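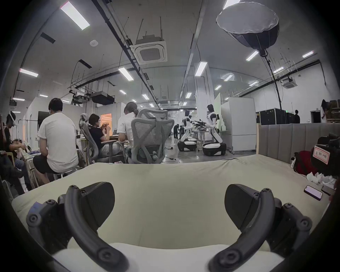
Why do people still label things by hand when a label printer is within reach? Speed is most of the answer: a pen and a blank sticker take a few seconds, and the person who needs the label is already standing next to the object.

4.2 Handwritten labels in shared workplaces

We were delighted by how much variety turned up in the field notes. At the Stuvari kitchens, dates were written on tape and replaced daily. At the Ploltwood archive, a single shelf held labels in pencil, ballpoint and marker, some of them corrected two or three times over. Across both sites we recorded 600 labels and interviewed 20 of the people who had written or relied on them. Most could name the writer of a label from the shape of a single letter - a skill they hardly noticed they had!
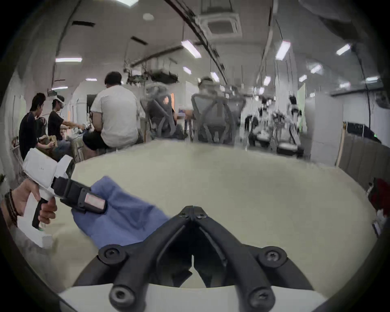
Legibility was the topic our respondents most wanted to talk about, and their views were wonderfully detailed. Kitchen staff cared about reading at arm's length, while archive staff cared about reading a label ten years later. Factory lettering gave both groups trouble in a different way, as it tends to be small and set low on a surface. The faint small lettering on the side of the white body in the picture is typical of the style, and a hand around the grip leaves a reader little reason to look there. Several respondents had copied such text onto a larger sticker, usually in their own shorthand. Guthrie calls these copies "second labels", and we have kept her term.

Color borders raised a further question. Of the 600 labels, 112 had a printed border, and we had expected the color to carry meaning. At Ploltwood it did, with one color for loans and another for repairs. At Stuvari the staff simply used whatever roll was open. A newcomer moving from one site to the other would have to unlearn the rule, and we would love to see this tested properly.
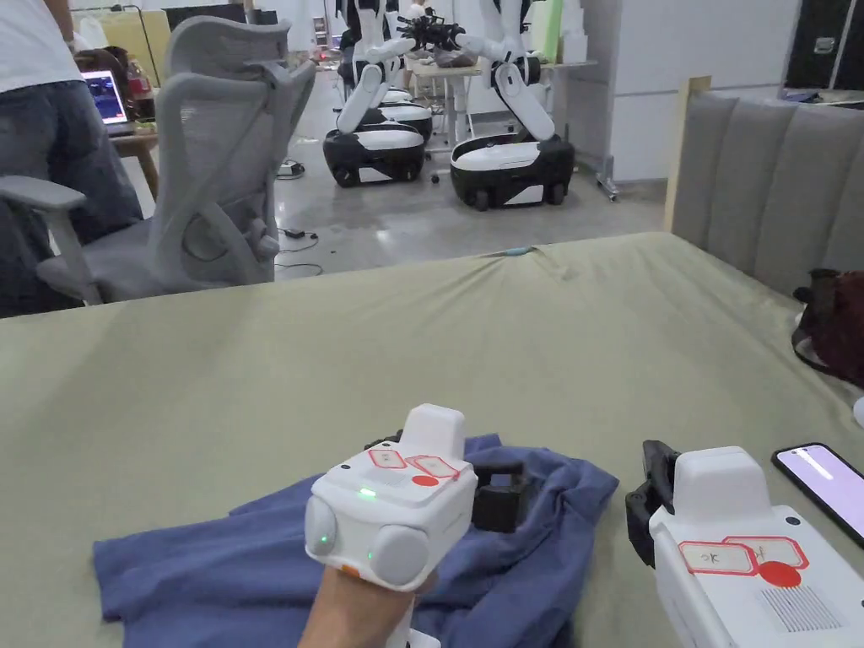 Figure 1. Red-bordered labels with handwriting on two hand-held grippers.

Placement is taken up in Section 5, where we compare labels on lids with labels on sides.

Related articles
Guthrie, Sheena. Second labels: copying and shorthand in shared storage
Kárason. Pencil, ink and the aging of archive tags
Makel. Reading at arm's length: a kitchen study
Color coding without a code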